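Can a Robot Clean Your Room Yet?

Imagine coming home from school and finding your bed made, your socks in pairs and your books back on the shelf. And you didn't do any of it! A robot did. Great idea, right? So where is that robot?

The short answer is that it's still learning. Some machines already do one job very well. A robot vacuum can roll around the living room all afternoon, and a dishwasher scrubs plates better than most of us do. But a vacuum can't pick up the sock that's in its way, and a dishwasher can't load itself. The tricky part is hands.

Think about how you pick up a cup. You don't plan it. Your eyes find the cup, your fingers open just wide enough, and you squeeze just hard enough. You learned all that when you were a baby, by dropping things (lots of things!). A robot has to learn it too, and one way to teach it is to let it borrow a person's skill. People hold a gripper, a kind of robot hand with a handle, and do the job themselves. The gripper has two fingers that open and close, and a camera records what happens. Later, a computer studies the recordings and looks for patterns. 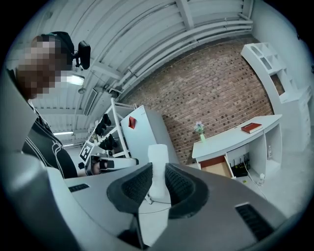 Why Is a Drawer So Hard?

Opening a drawer sounds easy. But first the robot has to work out which part of the desk is the drawer. Then it has to grab the front, pull in a straight line and stop in time. Pull too hard and everything inside goes flying. Pull a little sideways and the drawer gets stuck.

And your drawer at home isn't the same as your friend's. Some have knobs, some have handles, and some have nothing to hold at all. A person can walk into a strange kitchen and find a spoon in 11 seconds. A robot might need to see about 66 different drawers before it starts to get the idea - and then somebody buys a new desk!

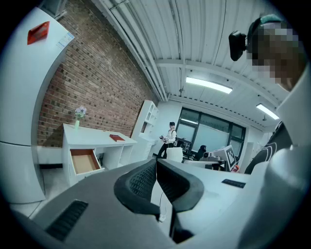

Rooms are full of surprises, too. Chairs move. The sun comes in and makes a white wall look yellow. A little brother leaves a toy car on the floor. Factory robots have it easier, as the parts they need usually arrive in the same spot every time. In a shop, a robot might carry boxes down a wide aisle, but putting soft bags of bread on a shelf without squashing them is still tough.

Try It Yourself

Put on a pair of thick mittens and use only your thumb and one finger. Now try to do these four jobs:
Pick up a pencil.
Open a drawer and close it again.
Stand a book on a shelf.
Fold a T-shirt.

Which one took you the longest? Most kids say the T-shirt, and robot builders would agree with them. Cloth changes shape every time you touch it!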